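Pegboard over the bench: quick tips

Measure first. Mine's 60 inches wide and I still ran out of good spots by the door.

Hang stuff before you screw the board down for real. Move it around for a week. You will change your mind, I did, 3 times.

Scissors go point down, middle of the board, where either hand gets them. Screwdrivers in a cup, not on single hooks, they fall off when you bump the bench. Tape gets one roll per hook or you end up pulling off two to get the one behind.

Leave a few hooks empty. Pliers, the knife and the blue tape need somewhere to go back to at the end of the day.

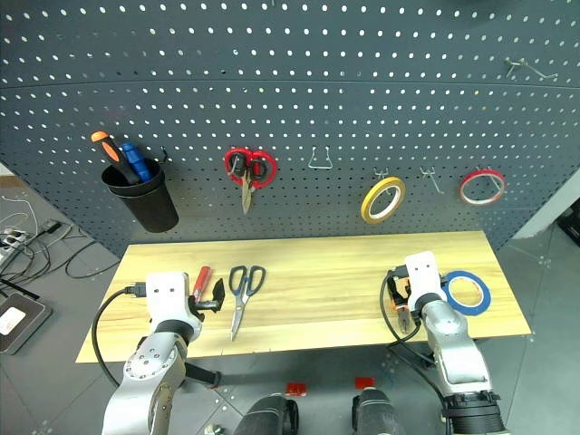
Clearing the table

Blades first. Close the scissors, slide the utlity knife shut, then hang them.

Then tape. Fold the end over on itself before it goes up, saves picking at it later.

Wipe the wood last, dry rag. Soledad Tran swears by a drop of oil on the plier joint in November, before the garage gets cold. Works for me to.

Loose hook? Wrap of tape round the part that goes in the hole.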